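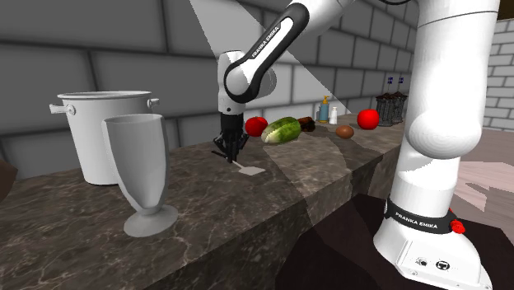 **Ticket:** Disel handset, charging stops at 45%
**Opened by:** Refilwe Visser
**Assigned to:** Mounir Lahlou
**Status:** Pending customer

**Report**
Phone charges normally to 45%, then the charging icon disappears. Unplugging and reconnecting gives another minute of charge, then it drops again. Started after the May system update. Customer uses the original cable and a Wernetti wall adapter.

**Log**

- Asked customer to try a second cable. No change.
- Battery saver and scheduled charging both off. Confirmed by screenshot.
- Safe mode, 30 minutes on charger. Level stayed at 45%. Third-party apps ruled out.
- Customer borrowed a Culent adapter. Charged to full in one session. Went back to the Wernetti adapter, same fault.
- Charging log received. Input current falls to 500 mA, then the phone ends the session with error 2 (adapter negotiation failed).

**Note from Svitlana Panasiuk, 21st September**
Same error on a bench unit with the previous firmware, so the update is probably not the cause. Bench adapter was also a Wernetti. Don't replace the battery on this one. I have asked Kagiso Adams for the adapter's revision number list.

**Next step**
Customer to send the revision number printed on the adapter. If it matches the bench unit, ship a replacement adapter and link this ticket to the bench report. If it doesn't, book the phone in for a charging port inspection.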